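Mestevlow Grasp Planner
Motion and grasp planning software for cluttered bins
Home > Software > Planning and Perception > Mestevlow
Made by Bodumix. Current release dated 29 December 2025.

Mestevlow is the part of your setup that decides where the fingers should go. It takes in the depth and color picture from whatever camera you already have, works out which things in the bin can be reached without pushing the others around too much, and hands your arm controller a path it can follow. We wrote it for people who pick from messy bins - the kind where soft things lie on top of hard things and the small stuff slides down into every gap - and we have tried very hard to keep it friendly enough that you can be planning picks on your first afternoon with it.

The planner scores up to 230 grasp candidates per look and keeps the best 40 for the path check. You can watch all of this in the viewer, which colors each candidate by score and lets you click on one to see why it was turned down (too close to the wall, fingers too wide, cloth in the way and so on). Customers tell us they end up leaving the viewer open all day, and we do the same in our own lab in Plitcombe!

Shiny balls, clear balls and crumpled cloth all give depth cameras a hard time, each in its own way. Mestevlow fills the holes in the depth data using the color picture and marks the filled parts as guesses, so the planner comes in more slowly there and leaves itself extra room. If you would like it bolder or more careful, there is one slider for it, and you can set it separately for each kind of object.
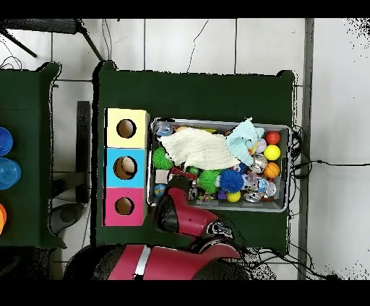

Krisztina Antal wrote to us in October to say that the slider was fine but what she really wanted was a way to stop the planner from going back to the same ball after a missed grasp, and could we please add one. We could, and it's in this release under Retry Memory. Set it anywhere from 1 to 13 looks. The default is 4, and we would leave it there until you have a feel for your own bins.

What comes with it
Planner and viewer, for one arm
Camera alignment tool with printable target
Simulator with cloth and soft toy models
Python and C++ libraries
Sample bins and recorded looks to practice on
A year of updates and email help

What you will need
A Linux computer with a recent graphics card
A depth camera with color, fixed or carried by the robot
A two-finger gripper (suction is on our list, but please don't buy on the strength of that)
An arm controller that accepts timed joint paths

Upgrading from the last release
Your saved object settings carry over. Camera alignments do not, I'm afraid, so set aside a little time to run the alignment tool again. If you use the Michailidis add-on for sorting by color, update that first and then the planner.

Questions before you order? Write to Fotis Panagiotou on the support desk, and send along a recorded look from your own bin if you have one. He will run it through the planner and send back the scored grasps, free of charge.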